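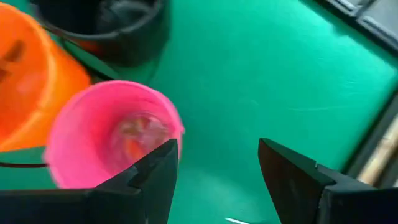

Page last changed: September, 4:15 p.m.

Celtwood Youth Percussion Program Adds Second Site and Loan Library

CELTWOOD – The Brara Music Trust will open a second teaching site for its youth percussion program this fall. The site, in the former Boström piano showroom, has 40 places per term for students in grades 3 through 9. Instruction is free of charge.

Students are placed by age and prior experience. Each group meets weekly for 76 minutes, including setup. The first term covers grip, single and double strokes, basic notation and ensemble timing. Drum set work begins in the second term.

"The existing site has run a waiting list for two years," said Marjan Hassanpour, program director. "The new rooms let us separate beginners from students who already read music."

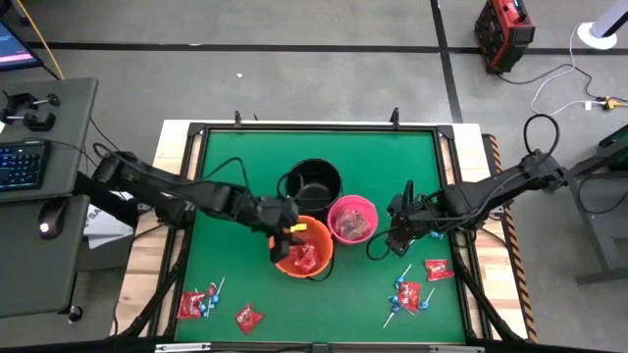
Instrument Loans

Enrolled students may borrow a practice pad, stand and sticks for the full term. The loan library holds more than 2000 items – mostly pads and hand percussion – cataloged by Eilif Dalen. Snare drums are lent for four weeks at a time, with one renewal. A signed loan form is required.
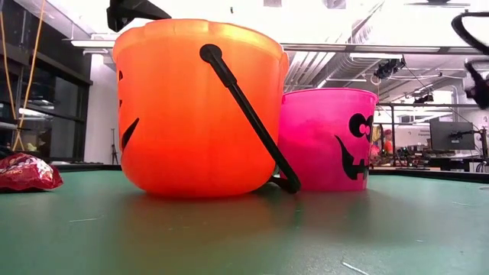
Tabletop with orange and pink buckets.

Enrollment forms are available at the front desk of either site and are processed in order of receipt. Families of current students do not need to reapply.

Media contact: Rosario Bassi, Brara Music Trust, extension 3391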